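The Stomton Line

The 6:40 to Stomton stopped in the cutting past Mabula and the lights went to half. Gerrit Jansen had been the conductor on the line for 36 years and knew what that meant. The traction power was gone and they were on batteries.

He walked through all three cars. Most people were looking at their phones. A woman in the second car had her work shoes off and was rubbing one foot.

"We're stopped for a power fault," he said in each car. "Please stay in your seats. I'll come back when I know more."

He called the control room at Devik from the rear cab. The dispatcher said a tree was on the wire.

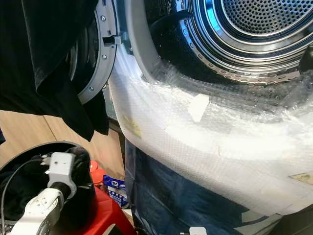 "How long until they can clear it?" Gerrit asked.

"The crew is coming by road from Drudar, so figure on 9 o'clock."

He wrote the time on the back of his hand and hung up. It was November and the heat had gone off with the power. He found the blankets in the locker behind the cab, the thin gray ones, and gave them to the older passengers first. A man in a suit asked if he could walk to the station. Gerrit told him it was 2000 yards in the dark, with the other track still open.

"I've walked farther," the man said.

"Not on my train," Gerrit said, and the man sat down.

After that it was quiet. Rain ran down the windows. The woman in the second car asked if he had a family waiting, and he said his daughter - she was in Drudar now, and she wouldn't expect him to call before Sunday anyway.

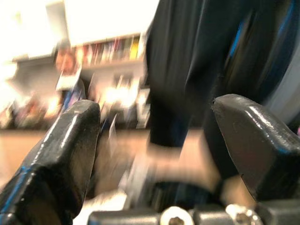

Nine O'Clock

The crew came down the bank with lamps. Gerrit stood at the open door and watched them cut. One of them waved and he waved back.

The lights came up at 9:20. He went through the cars again, collecting blankets, and the man in the suit handed his over folded.

"Stomton next," Gerrit said. "Stomton is next."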